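Cludero 4000 portable firefighting pump

The Cludero 4000 is a trailer-mounted pump for wildfire and heathland work where hydrants are a long way off. It draws from ponds, canals, streams and open tanks, and feeds either a hose line or a second pump further up the hill. Two people can set it up.

The number in the name is the size of the folding tank supplied with it, in litres. The tank goes on any fairly level ground and is filled by the pump itself or by a water carrier. With the tank full, a crew can keep working while the carrier goes back for more.

What is supplied

Pump and engine on a single-axle trailer
Folding tank, 4000 litres, with ground sheet
6 lengths of delivery hose
Suction hose with floating strainer
Dividing breeching with two valves
Tool roll and printed handbook

Engine and running

The engine is a diesel with electric start and a pull cord as back-up. One tank of fuel gives 5 hours at normal working speed. The fuel cap is on the left, away from the exhaust, but stop the engine before you refill – the filler neck gets hot.

The pump primes itself from a depth of up to 6 metres. Keep the strainer clear of mud and weed. If the pressure drops suddenly, look at the strainer first and the suction joints second. Most calls we get are about one or the other.

After use in peaty or salty water, run clean water through for 5 minutes and drain the casing. In frost, leave the drain cock open. Units kept in unheated sheds should be checked again in February, before the spring grass fires begin.

Options

The Clasa foam unit fits between the pump outlet and the first hose and needs no extra power. The Salminen light mast clamps to the trailer frame on either side. A spark arrestor is fitted as standard on pumps for forestry use and can be ordered for older ones.

Hoses come with Storz couplings. Adaptors for British instantaneous couplings are in stock – please say which you need when ordering.

Hire and training

The pump can be bought or hired. Hire is by the week and includes a half-day of training for up to 19 people, held at our yard or at your own station. Bastian Brinkmann runs the training and can also advise on where to place pumps on long uphill lines. For prices, spares and servicing, ask for Uwe Dreßler. The workshop is open from 8 am and the phone is answered until 5 pm. 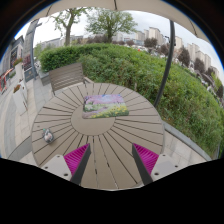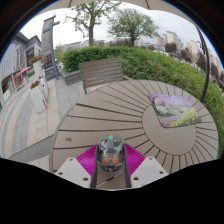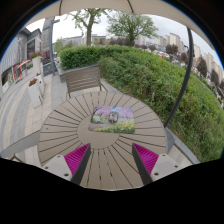
Irnutis – Pumps and Wildfire Equipment Department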